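Andgate Park Adds a Toddler Trail to Its November Lantern Weeks

22 June 2018 – Parents who have tried to enjoy a cup of mulled cider while holding a stroller, a mitten and somebody's half-eaten pretzel will be pleased to hear that Andgate Park is bringing in help. The Ezzat Trail, a 13-stop walk for children 5 and under, opens with the Lantern Weeks in November. 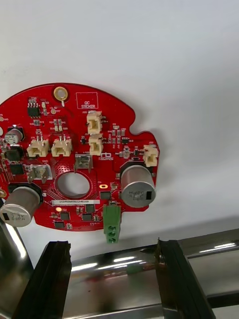

Red circuit board with five connectors.

Each stop has a lantern, a button to press and a bench for whoever has to wait while it is pressed 200 times. The walk is 1,339 feet long, or one short nap by stroller. 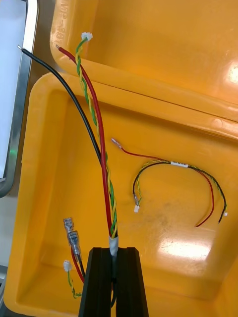

Tickets and Snacks

The trail is included with park admission. Stamp cards are free at the Situs Gate, and a full card earns a cookie at the Brilico Cafe. Grown-ups may also buy a cookie. They will be asked to share it.

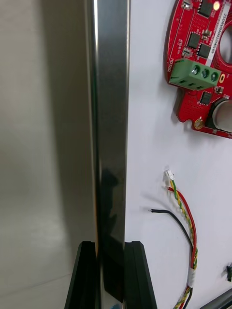

Strollers are welcome on the whole route, and there are changing tables at both ends. Scooters stay at the gate, however loudly their riders object.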